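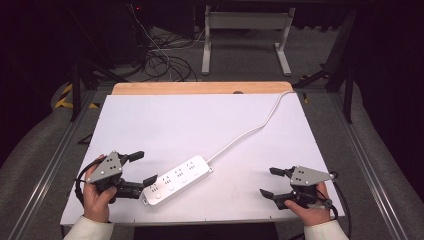
Power strip on the white board.

I have watched the third season of Merevine now, all 10 episodes, and I want to write down my thoughts before I read what other people think. When I read reviews first, I start to repeat them and I don't notice it. So please excuse me if everything I say has already been said somewhere in a better way.

There will be spoilers for seasons one and two, and small ones for season three. I will not tell who was in the boat.

For those who don't know the series: Merevine is a town on a lake, and under the lake is the older town, which was flooded when the dam was built. Inspector Sheehan comes there in the first season to close the police station. She is supposed to stay for two weeks. In the first scene she has one suitcase and a plant, and by the end of the season the plant has its own shelf. I liked that the series never made a speech of it. You just saw the shelf.

The first season was for me nearly perfect. The second season was too busy. They added the smugglers, the brother, the court case, and also that strange episode in the hotel where everybody talks as if they were in a theater play. I know that some people love the hotel episode. I watched it two times to be fair, and the second time I ironed shirts.

Season three goes back to the lake, and this was the right decision. The water level is falling after a dry summer, and the roof of the old school comes out. Then the chimney of the bakery. Every episode begins with the same view from the dam, and every time there is a little more of the old town to see. It took me until episode four to understand that the opening is not always the same picture. After that I went back and compared them. In episode two there is already the top of a street lamp, very small, on the left side.

What I like most is how slow the people are. In many crime series somebody finds a body and after five minutes all of them are running. In Merevine they find a bicycle in the mud, and the whole first episode is about whose bicycle it is. Three families say it is theirs. There is a scene in the kitchen of the old postwoman where Sheehan asks her only one question, and then they peel potatoes. The scene is very long. My sister called me during it and I told her I was busy, they were peeling potatoes.

The relationship between Sheehan and Restska is again the center of it. Restska was the doctor in season one, then he was suspected, then he went away, and now he is back with a beard and a boat. I was afraid that the writers would make a love story from it, because the trailer looked like this. The trailer is not honest. The hand on the shoulder that you see there belongs to a completely different situation, and when it came I had to laugh a little. What they have is more difficult than a love story. She arrested him for something he didn't do, and he has forgiven her too fast, and she cannot stand it. In episode six she says to him, "You could at least be rude to me." He offers her soup.

I should say something about the translation also. I watch with the English subtitles, as I do with everything, to keep my English in shape. Whoever made the subtitles this time was different from the last time, I am quite sure. The mayor used to be "Madam Mayor" and now she is only "Mayor". The old town was "the Lower Town" in two seasons, and now it is "Old Merevine". These are small things, but when you have followed a series for years, it is as if somebody has moved the furniture. On the other hand, the jokes are better now. The joke with the eel I would not have understood in the old style.

Now the things I did not like.

The Relline company. I understand that there must be somebody who wants to buy the land, and I understand that this somebody must have a glass office. But the people from Relline come from a cheaper series. They stand at windows. They say "the lake is an asset". The young lawyer is called by her boss at every moment when the plot needs her to leave the room, and I began to wait for the phone. In episode seven I said "phone" aloud, and then it rang.

Also the music. The first season had this simple melody on the accordion, and they used it maybe one time per episode. Now it comes all the time, with strings under it, so that I know I must be sad. I was already sad. The bakery scene without any music would have been the best scene of the year for me.

And episode eight is a problem. It goes back 40 years and shows us the days before the flooding, with young actors. They do it well, especially the girl who plays the young postwoman, she has found exactly this way of looking past people. But we learn in one hour what the other episodes have let us guess in a very fine way, and I would have preferred to keep guessing. My friend Dörte Oltmanns, with whom I have discussed every episode by message, is of the opposite opinion. She thinks that without episode eight the ending would be cold. She wrote me such a long message about it that I had to read it in two parts, on the way to work and on the way home. I have not changed my mind, but I admit that the shoe in the last episode would mean nothing without it. So maybe one half of the episode.

About the ending I will write only this: I did not guess it. I had my list of three suspects, as always, and it was none of them. I then went back to episode one, to the potatoes, and it was there. The postwoman says it. She says it about a neighbor's dog, so you don't listen.

What I find brave is that the last episode has no chase and no confession in the rain. It has a town meeting. The people sit on the folding chairs that we know from season one (one of them is still broken, the same one, third row) and they must decide if the water should come back. Sheehan is not allowed to vote because she was never properly registered as a resident. After three seasons! She came for two weeks and never filled in the form. I think this was my favorite moment in all of it, how she stands at the wall and looks at the hands going up.

I am not sure that there should be a fourth season. The number on the dam, which shows the water level, is 1052 in the last shot, and this is the same number as in the very first shot of the first season. I checked. For me a series that does this has said goodbye. But Restska's boat is not at its place in the last shot, and Dörte has pointed this out to me already with a lot of question marks, so probably there are plans.

If you have not seen it, start with the first season and be patient with the second. You can leave out the smugglers' episodes if you want, they are four and five, only watch the last ten minutes of five because of the letter. Don't leave out the hotel, although I complained about it. There is a line in it about the bakery's oven that you will need later.

Next I want to finally watch the old film version that was made from the same book. I have heard that Sheehan is a man in it and that the lake is a coal mine, so I am curious what is left. My library has it, but somebody has borrowed it until April -- I have put my name on the waiting list and will write about it when it comes.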